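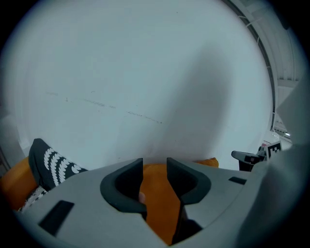 *Photo: Razia Minhas, Wevdale*

## 8. Masks and Gripper Width

This section covers the set-up of masks and gripper width in Enen. Finish lens calibration (Section 7) first. Masks are drawn in raw fisheye coordinates, so a change of lens model doesn't move them, but the width estimate does depend on the lens model and will be wrong without one.

Revised Feb 4, 2019 for the new mask format. Mask files from the old format still load but can't be edited.

### 8.1 Create the image circle mask

The black border around a fisheye image carries no information and should be left out of tracking.

1. Open the session folder and run `enen mask init`.
2. Select **Circle**, then **Fit**. Enen places a circle on the boundary between the image and the border.
3. Check the fit in all four corners, where the border is darkest.
4. Reduce the radius by 8 pixels. Light falls off near the rim and the tracker tends to pick up false corners there.
5. Save as `circle.msk`.

Note: if the circle is off-centre by a visible amount, go back to Section 7. Don't correct it by hand.

### 8.2 Create the body mask

The gripper body moves with the camera. Any feature detected on it looks stationary to the tracker and pulls the pose estimate toward zero motion.

1. Select **Polygon** and trace the upper edge of the grey body from the left side of the view to the right.
2. Continue up the right side and include all of the light grey curved housing. The housing is easy to under-trace where it meets a pale wall. Raise the contrast slider if the edge is hard to see.
3. Include the dark slots in the top surface. They have sharp corners and are strong false features.
4. Trace the fingertips as a separate polygon and set its type to **Moving**. Leave the gap between them outside the polygon.
5. Save as `body.msk`.

Caution: do not extend the body mask over the gap between the fingertips. Objects seen through it are needed by the grasp detector, and the detector reads the same mask file. A masked gap gives an empty grasp label for every frame and no error message.

### 8.3 Check feature coverage

Plain walls give the tracker very little. With a view like the one at the top of this section, where a pale, smooth surface takes up the upper two-thirds, most usable features come from what is left: patterned fabric, the square marker and the edges along the upper right.

1. Run `enen track --preview` on the first recording.
2. Read the feature count in the status line. The count should stay above 500 while the gripper is moving.
3. If it drops, open the heat map and look for large empty areas.
4. Add texture to the workspace, or change the working height so that less wall is in view. Record again.

Faint marks on a wall can be picked up as features. Leave them in. Enen removes unstable ones during the second pass.

Note: shadows from the operator are sometimes tracked as edges. Turn on `reject_soft_edges` if the pose drifts when the operator moves and the gripper is still.

### 8.4 Register fiducial markers

Markers fixed in the workspace set the scale of the map. A marker that is moved part way through a session makes the whole session unusable.

1. Enter the printed side length of each marker in `markers.yaml`, in millimetres.
2. Set `mount: world` for markers fixed in the workspace and `mount: body` for markers fixed to the gripper. There is no default.
3. Run `enen markers verify`. A marker must be found in at least 18 frames before it is accepted.
4. Check that the outline drawn on each marker follows all of its edges. If it doesn't, the side length or the lens model is wrong.

Caution: markers close to the curved housing can be partly hidden at some poses. Enen skips a partly hidden marker and does not guess the missing corner. Place a second marker where the housing can't block it.

### 8.5 Estimate the gripper width

1. Close the fingertips fully and hold them closed until the status line reads `CLOSED OK`.
2. Open them fully and hold until it reads `OPEN OK`.
3. Run `enen width fit --degree 2`.
4. Plot the result. The curve should rise smoothly from closed to open. A step in the middle usually means that the **Moving** polygon is too small.
5. Copy the coefficients to the Arumugam planner with `enen export --target arumugam`.

Note: repeat 8.5 whenever the fingertips are replaced. Operators at the Hostham site should also repeat it each June, when the planner configuration is reset.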